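Jiker Cue Unit for Dubbing and Post-Sync Rooms

Home / Post-production / Dialogue replacement / Cue and prompt equipment

Manufacturer: Tidover
Supplied by: Brerklow Film Sound
Availability: built to order
Price: on application

Overview

The Jiker is a rack-mounted cue unit for recording replacement dialogue to picture. It reads timecode from the playback machine, overlays a moving streamer and the text of the line on the performer's monitor, sends warning beeps to the headphones and switches the cue light at the microphone. It is intended for feature dubbing, foreign language versions, trailers and television drama.

The unit does not record sound and does not replace the audio workstation. It sits between the workstation and the room. Cues can be typed on the front panel, entered from the remote, or loaded as a list prepared in advance by the dialogue editor. A reel can hold over 1,000 cues, and reels are stored separately so that a change to one does not renumber the others.

Two performers can be cued at once. Each has an independent streamer colour, beep level and cue light, which allows both sides of a conversation to be recorded together without either actor hearing the other's warnings.

Picture path

Video enters the unit, passes through the overlay stage and leaves on separate outputs for the booth and the control room. The overlay may be shown on both outputs or on the booth output only. Delay through the overlay stage is constant at a given frame rate and is displayed on the status page, so that it can be entered as an offset in the workstation.

If mains power to the unit is lost, a relay connects the video input directly to the booth output. Picture continues without the overlay. Timecode is not passed through in this condition.

The streamer is a vertical bar crossing the screen from left to right and reaching the right-hand edge on the first frame of the line. Width, colour, opacity and duration are adjustable. The text of the line appears below the picture area, or over the lower part of the picture where the aspect ratio leaves no border. Text size is set for each output separately.

Scripts other than Latin are supported, including Thai, Devanagari and Arabic. Right-to-left text is aligned to the right margin, but the streamer direction is unchanged unless the option is altered in the display menu. Mixed scripts on one line are displayed correctly. Mixed scripts within one word are not supported.

Cue tones

Three short beeps precede the line, with the position of the first word falling where a fourth beep would have been. This is the conventional arrangement and is the factory setting. The number of beeps and the spacing between them can be changed for each reel. Spacing may be entered in frames or in feet and frames.

Beeps are generated inside the unit and are sent on balanced outputs to the headphone amplifier. They are not present on any output intended for recording. Where open-backed headphones are used close to a sensitive microphone, lower the beep level or use the cue light alone.

Cue light

Each cue light output drives one lamp. The standard lamp is red and is supplied with a stand clip. It switches silently. The light may be set to come on with the first beep, at the start of the line, or for the full duration of the line, and the setting can be different for each performer. 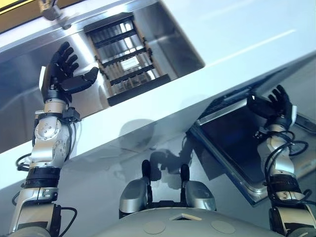

Remote control

The remote is connected by a single cable, which also supplies its power. It has keys for next cue, previous cue, repeat, mute tones and mark take. The mark key writes the current timecode into the take log with the cue number. A note may be added later at the front panel or in the exported file.

Wireless operation is not offered. The cable may be extended using the same type of shielded lead, and a 33 metre drum is listed under accessories. Do not join two drums.

Preparing a cue list

Lists are accepted as plain text with tabs between the columns. Columns must appear in this order: reel, cue number, character, start timecode, end timecode, line, note. The note column may be left blank but its tab must be present.

Start and end timecodes must be at the frame rate set for the reel. The unit does not convert between frame rates. If a list contains a timecode that cannot exist at the rate selected, the import stops and the line number is shown. Nothing is written to the reel until the whole list has been checked.

After a picture recut, the change list function moves all cues following a given timecode by a chosen number of frames. Cues falling inside a removed section are not deleted. They are moved to a holding page at the end of the reel, where they can be restored or cleared by hand.

Installation

The unit occupies two rack spaces. Leave the side vents clear. There is no internal fan, and the unit may be placed in the recording room if required, though the usual position is in the control room or machine room.

Connect the timecode and the video reference before switching on. If the reference is missing, the unit will run from the incoming video and the reference lamp will flash. Cueing remains usable in this state, but the streamer may land a frame early or late after a locate.

Headphone amplifiers are not included. Impedance and level figures are printed on the rear panel and in the installation sheet.

Connections

Video input: one
Video outputs: booth, control room
Timecode input: linear, balanced
Reference input: with loop-through
Beep outputs: 2, balanced
Cue light outputs: 2
Remote: one, locking connector
Network: for list transfer and firmware only
USB: front panel, for list import and log export
Mains: detachable lead, fused

Supplied with the unit

Jiker cue unit
Wired remote with cable
Cue lamps with stand clips (2)
Mains lead
Rack screws and washers (6)
Installation sheet and operator's manual

Accessories

Extension cable on drum, 33 metres
Spare cue lamp, red
Spare cue lamp, green
Second remote with splitter box
Blanking plate for unused rack space

The splitter box gives both remotes equal control. If keys are pressed on both at the same moment, the remote in socket A takes priority.

Firmware

Units shipped from January 2025 carry the revised overlay firmware, which adds independent text size for each output. Earlier units can be updated by the user over the network. Reels and settings are retained, but the take log should be exported first. Units with the older single-lamp board can take the update and will continue to drive one lamp only.

Known limitations

The streamer is not drawn during shuttle or reverse play.
Feet and frames display is for reels running at 24 frames per second only.
A cue shorter than six frames is accepted but its end point is not shown on the overlay.
The front panel keyboard is Latin only. Lines in other scripts must be imported.

Service and warranty

The warranty covers parts and labour for two years from the date of delivery. Lamps and cables are excluded. Repairs are carried out at the Brerklow workshop under Boonmee Paisan. Units should be returned in the original carton, with the remote, and with a written description of the fault. Please state the frame rate and the make of playback machine in use when the fault appeared.

A loan unit can be requested for the duration of a repair. Loan units are sent without stored reels.

Ordering and demonstration

Quotations are prepared by Zubaida Khokhar. Please give the number of rooms, the frame rates in use and the languages to be displayed. Demonstrations are held by appointment at the Sitthichai dubbing stage, where a unit is installed in the main room. Visitors may bring a reel and cue list of their own. Contact Lamai Wannasri to arrange a time.

Related products

Tidover headphone distribution amplifier
Tidover timecode splitter
Tidover lectern with shielded reading lamp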